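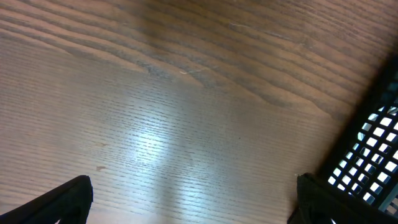 회사 소개

리들투라(Riltura)는 목재 표면 도장과 마감 처리를 전문으로 하는 기술 기업입니다. 2000년 설립 이후 가구 제조사, 실내 시공사, 악기 제작사를 대상으로 도장 사양 설계, 시편 시험, 현장 기술 지원을 제공하고 있습니다.

사업 영역

도장 사양 설계
수종, 함수율, 사용 환경, 요구 광택도를 확인한 뒤 하도·중도·상도의 구성과 도포량을 결정합니다. 수성 우레탄, 유성 우레탄, 오일 마감, UV 경화형 도료를 취급합니다. 도료는 고객사가 보유한 설비에 맞추어 점도와 희석비를 조정하여 공급합니다.

시편 시험
부착성, 연필 경도, 내수성, 내열성, 광택 편차를 측정합니다. 시험은 동일 조건에서 2회 실시하며, 두 결과의 편차가 사내 기준을 넘으면 시편을 다시 제작합니다. 성적서에는 시험 조건, 도막 두께, 건조 시간을 함께 기재합니다.

재도장 및 보수
기존 도막의 종류를 판별한 후 연마 범위와 박리 여부를 정합니다. 무늬목의 경우 단판 두께를 먼저 측정하고, 잔여 두께가 부족한 부위는 연마 없이 보수용 도료로 처리합니다. 착색이 필요한 경우 고객사 승인용 색상 견본을 2종 제출합니다.

조직

당사는 기술부와 생산부의 2개 부서로 운영됩니다. 기술부는 하루토 오구라(Haruto Ogura) 부장이 총괄하며 배합 설계와 시험 업무를 담당합니다. 생산부는 달린 코미어(Darlene Cormier) 부장이 총괄하며 조색, 충전, 출하 검사를 담당합니다. 기술 문의는 기술부에서 접수하고, 납기와 물량에 관한 문의는 생산부에서 접수합니다.

주요 제품군

프로타(Protar): 수성 우레탄 상도. 무광, 반광, 유광. 식탁 및 사무용 상판용.
리덱스(Redex): 침투형 오일 마감재. 활엽수 원목 전용. 도포 후 잔여 오일을 닦아내는 방식.
사카모토(Sakamoto) 계열: 눈메꿈용 하도. 도관이 큰 수종에 적용.

제품별 기술자료와 물질안전보건자료는 자료실에서 내려받을 수 있습니다. 배합이 변경된 제품은 자료의 개정 번호가 함께 변경되므로, 사용 전 용기 라벨의 번호와 대조하시기 바랍니다.

품질 관리

입고 원료는 로트별로 점도와 불휘발분을 검사합니다. 출하품은 로트별 보관 시료를 남기며, 현장에서 백화, 기포, 오렌지필 등의 결함이 접수되면 보관 시료와 비교하여 원인을 분석합니다. 분석 의뢰 시에는 로트 번호, 도장 당시의 온도와 습도, 희석제 종류, 도포 방법을 기재해 주십시오.

견적 및 시편 의뢰

소재 시편은 도장하지 않은 상태로 보내 주십시오. 수종명과 희망 광택도를 시편 뒷면에 표기하고 의뢰서를 동봉하면 접수가 완료됩니다. 시험이 끝난 시편은 요청 시 성적서와 함께 반송합니다.

최종 수정일: 28/05/2022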